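Sorkden Tray Set: README

Version 2, last touched 24th January by Oduor Mohamedi, who also answers the mail.
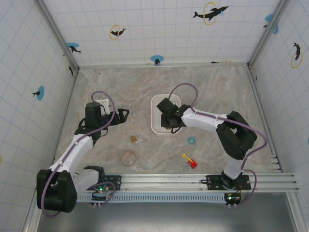 The set covers one small chore: getting little things into a shallow tray and out again. It runs to nearly 3000 short episodes. If you were hoping for laundry, see Pemeo, which has plenty and is welcome to it.

What's inside
episodes/ – one folder per attempt, numbered in the order they happened
notes.csv – start state, end state, remarks
surfaces.txt – floor and wall patterns by session

Surfaces
Marbled floor in gray and beige with faint pink veins. White wall panels with thin pale blue grid lines and dolphins. The label for that wall is "dolphin_grid" and it will stay that way.

Labels
"in" means resting inside the rim. "on_rim" means what it says, and Pacheco and I disagreed about it for most of April.

Known problems
Two folders have blank remarks. Small brown items get hidden at the tray's edge more often than I'd like – check notes.csv before you trust a count.

Reuse
Fine for teaching and research. Credit Brarkora.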